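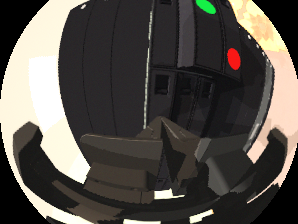 Simulator Shop Tips: Getting an Arm Up to a Panel Without Losing a Weekend

These come out of the Lidamley robotics bench, where we've been teaching a simulated arm to reach the front of an equipment rack and work on small round targets. The tips have piled up in a shared notebook since June, and Soledad Carrillo finally talked me into typing them up. Most of them cost little or nothing, and a few will make you wonder why you ever did it the long way (I certainly did!). Our planner is Nam and our logging tool is Zestine, but you can do all of this with whatever you've got.

Name your frames like you'd label freezer bags

Write down what it is, which way it points, and what it's attached to. "panel_front_z_out" looks ugly and will save your evening. "frame3" will ruin it. We once chased a wrist that kept arriving upside down, and the whole trouble was two frames with nearly the same name, one on the rack and one on the panel bolted to it. Rename early, before anything else in the code leans on the old name.

Draw the axes on screen, too. Every simulator can do it, it's usually one checkbox, and a backward axis jumps right out at you when it's drawn in color next to the thing it belongs to.

Undistort before you measure, never before you store

A very wide wrist camera is wonderful for close work. It keeps the fingers and the target in view together, right up to the last little bit of travel. Straight edges come out curved, though, and a target near the rim of the circle is squashed compared with the same target in the middle. So keep the raw picture on disk exactly as it came in, and run the correction as a separate step when you need a position from it. You'll find a better lens model later (you will, trust me) and you'll want to run it over everything you already have.

A handy extra: mask out your own fingers. Render the gripper from the known joint angles, grow that shape by a few pixels, and tell the detector to ignore whatever falls inside. Our detector used to get terribly excited about the pointed finger. One mask, problem gone.

Plan to a waiting spot first

Don't ask the planner to go from home straight to the button. Pick a spot a short way out along the line that comes straight off the panel, plan to that, and let a simple straight-line move do the rest. The planner is good at going around things and the straight-line controller is good at going straight. Let each one do its own job and you get motions you can read at a glance. 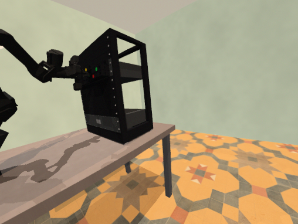 The waiting spot should be computed from the panel every time and never typed in. If somebody nudges the rack model over, or swaps in a taller one, a computed spot moves with it. A typed one stays where it was, and your arm goes confidently to the wrong place with a clean log behind it.

Pad the rack, then unpad the part you want to touch

Give the collision shape of the rack a generous skin while the arm is traveling. Then, for the final move only, drop the padding on the front panel and leave it on everywhere else. An open frame is the worst for this. Posts and rails are thin, the gaps between them look like free space to the planner, and it will happily thread an elbow through one if you let it. We wrap the open side in one plain box during travel. The arm has no business in there anyway!

Turn the shadows on

Color matching is the first thing most people try for finding lights on a dark panel, and it works beautifully right up until the lighting changes. Train or tune with shadows on from day one, even if the render takes longer. An arm throws a big crooked shape over its own work area, like the dark gray one lying across the table here, and a detector that has only ever seen a clean tabletop may decide that shape is an obstacle. It's worth checking the panel with the same care. With a yellow, a red and two greens on it, "find the green one" is only half an instruction, and your code needs to say which green it means. We store each target by its place on the panel and use color as a second opinion. It has been so much calmer since.

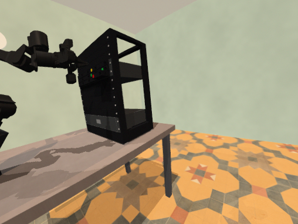 Contact deserves its own test, separate from position. Higinio Esquivel keeps a little script called Preson that asks the physics engine one question, over and over: is any finger touching the panel, yes or no? Look at the pose above, with the gripper hanging by the top corner of the rack and its tip pointed at the panel, no touch that I can see. From a side camera, a gap that size is easy to misjudge, so take the answer from the engine and save the picture for explaining it to people.

Slow down on the last stretch, and say so in the log

Have the controller write a line when it switches from travel to approach, and another when it switches from approach to press. Zestine lets you jump between those lines, and I've gotten so fond of it that I now add a mark for nearly everything. In run 114 the press mark came before the approach mark. I'd never have spotted that by watching the playback.

Keep a second camera that isn't on the arm

Park it low and off to one side, looking up the length of the forearm. It doesn't have to feed the software at all.

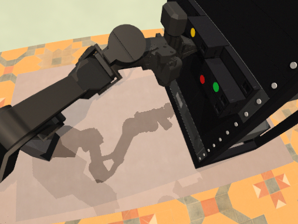 I like to tile the outside view next to the wrist view and scrub them together. When a plan looks odd, the wrist view says what the detector was working with and the outside one says what the joints were up to. Check that both are stamped from the simulator clock. Ours weren't at first, and the two drifted apart just enough to be confusing.

Save the random seed with the failure

Put it right in the folder name. We have one called seed43_elbow and everybody on the bench knows it by heart. After any change to the planner settings, we rerun our three favorite failures before trying anything new. It takes as long as a cup of coffee, and it catches a lot.

Small stuff from the margins of the notebook

Check the units on any imported model before you debug anything else.

Cap the joint speeds low for the first run after a merge.

If the wrist spins a full turn for no reason, look at your joint limits, then at how you pick among the inverse kinematics solutions. Choosing the one closest to the current pose cures most of it.

Give the planner a time limit and make it report a timeout as a timeout. "No path found" is a different message and sends you looking in a different place.

Soledad adds: comment your padding values with the date you changed them and what you were trying to fix.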